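Taltex arranges group rail travel. We plan routes, hold seats and hotel rooms, move bags between stops, and issue the papers a group leader needs on the road. Our clients are travel agencies, alumni offices, choirs, clubs and schools. We do not sell single tickets, flights or cruises, and we do not sell to individual travelers.

## What the company does

A group rail trip is made up of segments. A segment is one train, one coach ride or one walk between two fixed points, with a start time, an end time and a named person in charge. We build each trip as a chain of segments and check every join in the chain before anything is offered to the client.

The check covers the following:

- platform-to-platform walking time, measured at the pace of the slowest traveler on the list
- step-free access where the list calls for it
- the next two departures on the same line, in case the booked one is missed
- meal times, including the hours kept by station restaurants
- hotel check-in time against arrival time
- where the bags are at each point

If a join fails the check, the segment is moved or dropped. A client can ask us to keep a tight connection, and sometimes there is a good case for one, such as a last mountain train of the day. In that event the fallback is written into the trip sheet and priced, and the client signs it.

We accept groups of 21 to 80 travelers. Below that size, the group fares and hotel terms we work with do not apply, and the client is usually better served by a general agency. Above it, most of the lines we use cannot seat the party in adjoining cars. Larger groups can be split into two parties traveling on different days, each with its own leader and its own file.

## How the company started

Natalina Leone began Taltex as a timetable service. Tour operators sent her a draft route and she returned it marked up, with the failed connections in red and a working version on a second page. She had spent her earlier career in rail reservations, mostly on the group desk, and knew which problems came back to the desk after a trip had been sold.

Dinesh Acharya joined when clients started asking for the booking to be done along with the timetable. He set up the contracts with hotels and coach operators and wrote the first version of the trip sheet, which is still the main document we produce. The layout has been changed many times. The order of the columns has not: time, place, action, responsible person, fallback, phone number.

The timetable review is still offered on its own. An agency can send a route at any stage and receive a marked copy without placing a booking with us. The fee is credited if the booking follows. 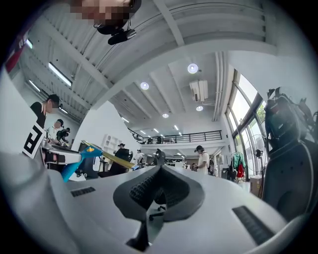 Trip files are handled by one planner from the first inquiry to the final invoice. A second planner reads the file before deposits are paid and again before the trip sheet is printed, and both names are on the cover page. Clients who visit us often ask to see where this is done. A tall, open workspace, with a white ceiling and a mezzanine level, suits the review, as large route sheets can be laid out flat and read side by side. Most of the work is otherwise done on screen and by phone. Visits are by appointment, and a planner needs a day of notice to have the file ready.

## Systems

We run our own scheduling system, called Oven. It stores the segments, the passenger list, the rooming list and the payment dates for each trip. It was written in-house and is not sold or licensed.

Oven pulls published timetables each night and compares them with the segments in every open file. A change of departure time, platform group or train type raises a flag. The planner on the file must close the flag by hand, with a note. Flags cannot be closed in bulk. This rule is unpopular in December, when the annual timetable change reaches most of the network at once, and it has been kept.

Oven does not predict delays. We tested a delay model for one season and found that planners were spending more time on its warnings than on the joins themselves. The work was stopped. What remains from it is a table of minimum connection times, by station, which planners update from the reports that group leaders send back after each trip. At many stations our figure is longer than the published one. At a few it is shorter, where the group can be met on the platform and led across.

## Luggage

Bags are moved by road under a service we call Zevine. Each bag gets a numbered tag at the first hotel and is scanned on loading, on unloading and on delivery to the room. The group leader can see the last scan on a phone. Travelers carry a day bag only.

Road transfer costs more than having travelers take their own bags on the train, and for short trips we say so. It is worth pricing when any of these apply:

- the route has more than two changes in one day
- any train in the chain has no luggage space at the doors
- travelers carry instruments, robes or sports equipment
- the average age of the party makes lifting bags a concern

Instruments are covered by a separate form. Cellos and larger cases need a seat or a van, and the decision has to be made before the seat request is sent. A late change here is the most common cause of extra cost on choir and orchestra trips.

Bags that miss a delivery are sent on at our cost. The trip sheet lists, for every night, the latest hour at which a bag can leave the previous hotel and still arrive before dinner.

## Coaches and local partners

Rail does not reach every hotel. For the last part of a day we use coach operators under yearly contract. The longest running of these is Anozie, which covers our mountain routes and supplies the replacement vehicle when a line closes for weather or track work. Operators are asked for driver hours, vehicle age and insurance papers each year in July, ahead of the fall season. No vehicle is assigned until the papers are in the file.

Local guides are booked directly, and paid directly. We do not take commission from shops, restaurants or attractions, and guides working on our trips agree in writing to make no unplanned shopping stops.

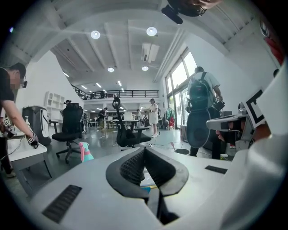
*Hand-held grippers, one fitted with a marker card.*

## Dates and payment

The rooming list and a first deposit are due 100 days before departure. The date is set by the hotels, which release unsold group rooms soon after it. Final names are due later and can be changed until tickets are issued. Some railroads issue named tickets for groups and others issue a single ticket for the party; the trip sheet states which rule applies to each segment.

We quote in one currency for the whole trip. The quote shows rail, rooms, coaches, bags, guides and our fee as separate lines. The fee is a fixed sum for each traveler and does not rise if the client picks a more expensive hotel. If an item comes in below the quoted price, the difference is returned on the final invoice.

Canceled places are refunded according to the terms of each supplier, and those terms are attached to the quote. We add no cancellation charge of our own up to the first deposit date. After that date our fee is kept and the rest follows the supplier terms.

## Support during the trip

Every group has a leader. The leader can be from the client's side or from ours. Leaders from the client's side are given a briefing call, a printed trip sheet, a spare set of papers in a sealed envelope and the number of the duty desk.

The duty desk is staffed from the first departure of the day until the last bag scan at night. Three planners share it in rotation. The desk has authority to rebook trains, call a coach and pay for meals without asking the client first, up to a limit set in the contract. Above that limit the desk calls the client's named contact – this person must be reachable for the full length of the trip, and we ask for a second name as well.

After the trip, the leader fills in a segment report. It asks for real arrival times, the car number, the state of elevators and ramps, and anything that differed from the sheet. Reports are read by the planner and entered in Oven. A short version goes to the client with the final invoice.

## Work with schools

School groups follow the same process with a few added rules. Rooms are held on one floor where the hotel can do it. Arrival after 9 p.m. is not planned. Each train segment lists the car and seat numbers for adults so that they are spread through the party. The school keeps all medical information. We receive only what affects seating, meals or access, and that data is removed from the file when the final invoice is paid.

## Getting in touch

Inquiries should include the size of the group, the travel month, the start and end points, any fixed dates such as a concert or a match, and a budget range for each traveler. A draft route is useful but not required. The first reply contains either a route outline or a statement that the trip is outside what we handle.

Suppliers wishing to be considered should write to Dinesh Acharya. Requests for a timetable review go to Natalina Leone – please attach the route as a table, with train numbers where they are known.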